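Nail painting robot, month two! The Tostus (yes, it has a name, it's stencilled on the side) can now lay a full coat of polish on a false nail without flooding the edges. I did a little dance in the kitchen.

---

The arm is a kit from Grarkness with 2 motors swapped out for quieter ones. Brush holder is printed at the Todstead workshop, version 9. Versions one to eight live in a drawer of shame.

---

Biggest lesson so far: the tip has to sit at the same height every single time. Half a millimetre out and the brush either misses or squashes flat. So magnetic stands, loads of them, and a quick buff before anything gets painted (polish grips so much better!)

---

Code is up to 2,349 lines and I understand most of them. Next job is teaching it to wipe the brush on the neck of the bottle. Aiming for 18 tips in one go by January 🤞

---

Prep night at the desk:
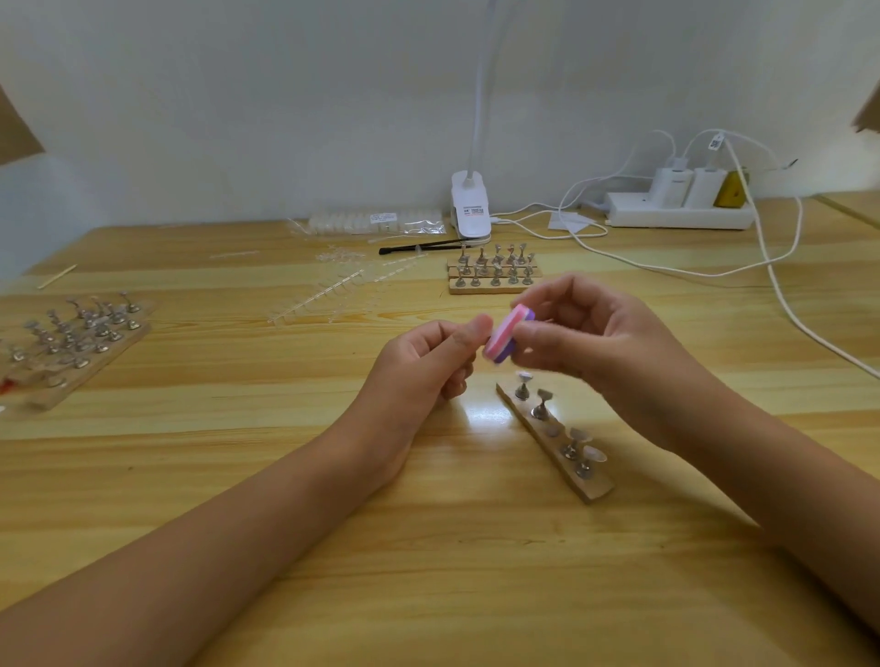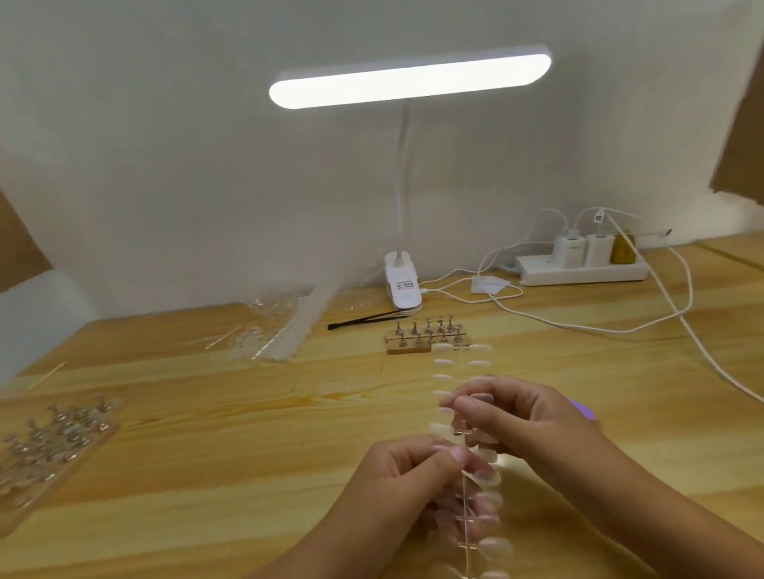
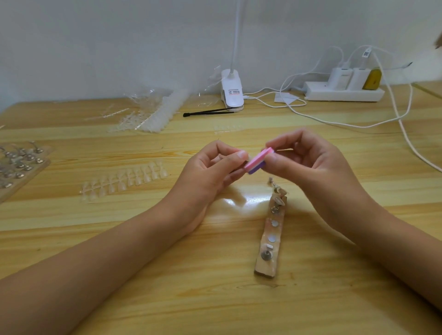

Buffer block in the first and last, strip of clear tips in the middle one. #nailbot #homebuild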